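Standing distance during supervised runs: what do you put in writing?

Forum: Shop Practice > Safety and Procedures
Started by pirkton_bench

pirkton_bench
I'm rewriting our floor rules for two-arm work in an office area. Cloth handling, low furniture, slow speeds. The old sheet at Pirkton was written for a fenced cell and says no person inside the reach of the arms while drives are on. On the open floor people ignore it, and a rule people ignore is worse than a shorter one they follow.

What I have so far:

One operator, one stop control, control in the hand and never in a pocket or on a desk.
Anyone else stays behind the tape.
Cables on the floor get taped down or moved before drives go on.
No reaching into the work area while a hand is closed on something.

The sticking point is where the operator stands. Opinions?

tmw_cells
Outside the reach. Full stop. I don't care how slow it goes. Tape the floor at full arm extension plus 600 mm and write people up if they cross it.

Drummond_nightshift
Disagree with tmw. We tried a big margin and the operators couldn't see what the fingers were doing with the cloth, so they leaned in over the tape. That is a worse position than standing square on both feet a bit closer. Our sheet allows the operator inside the tape at reduced speed, facing the arms, with nothing behind them to trip on.

tmw_cells
Then mount a monitor. "Couldn't see" is a layout problem and you fixed it by moving a person.

pirkton_bench
Fair, but a monitor doesn't show depth well when the cloth is bunched up in a basket. I'll think about it. I asked our procedures lead to post her draft wording so you can shoot at it.

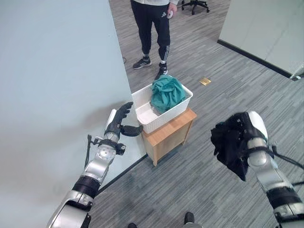
Smaranda Anghel
Procedures lead, Pirkton
Member, 15 posts

My draft for the position rule reads as follows.

"The operator may stand on the far side of the work surface from the robot, with the work surface between the operator and the robot base. The operator holds the control in one hand at all times. The operator does not place a hand on or over the work surface while drives are on."

A basket on a small cabinet is the normal setup for our cloth tasks. The cabinet is low, so I don't treat it as a guard. It only marks a line that people understand without being told twice. Closed shoes are already required and that stays.

Two things I have not settled. The first is office chairs. I want them rolled out of the area before a run, and the current sheet says nothing about furniture. The second is floor cables near walls. The sheet covers walkways, and people read that as leaving out the wall side.

Drummond_nightshift
Wall side should be covered. An operator who steps back quickly goes wherever there is room, and that is often toward the wall. Same for chair casters. I'd write "no loose cable and no wheeled furniture within 2 meters of the operator" and leave walkways out of it.

tmw_cells
I still don't like the far side position. If an arm throws or drops something it goes toward the person. Stand to the side and behind the shoulder line.

mol_port_jan
We looked at side positions at Molport and dropped them. From the side you lose sight of one hand behind the other. With two arms you need to see both. Front, farther back, was the compromise.

revovis_user
Check the stop control too before you argue about feet. On our Revovis units the rule is a stop test at the start of every shift and again after 5 hours. Wireless ones need a written check on the battery as well. Position rules assume the stop works.

Smaranda Anghel
Procedures lead, Pirkton

I will take the cable and chair wording from Drummond_nightshift as written. The stop test goes in as its own numbered item ahead of position. On the far side rule I will add that the operator stays more than an arm's length back from the work surface unless the task card says otherwise, and the task card has to be signed.

tmw_cells
"Unless the task card says otherwise" will be on every card by January.

Smaranda Anghel
Procedures lead, Pirkton

Then the cards get reviewed in January. I sign them.

pirkton_bench
Draft goes up on the board this week. I'll post the final text in this thread. If anyone has wording for handover between operators in the middle of a run, please add it, we have none.

Drummond_nightshift
Ours is one line. Drives off, control changes hands, new operator does the stop test, drives on.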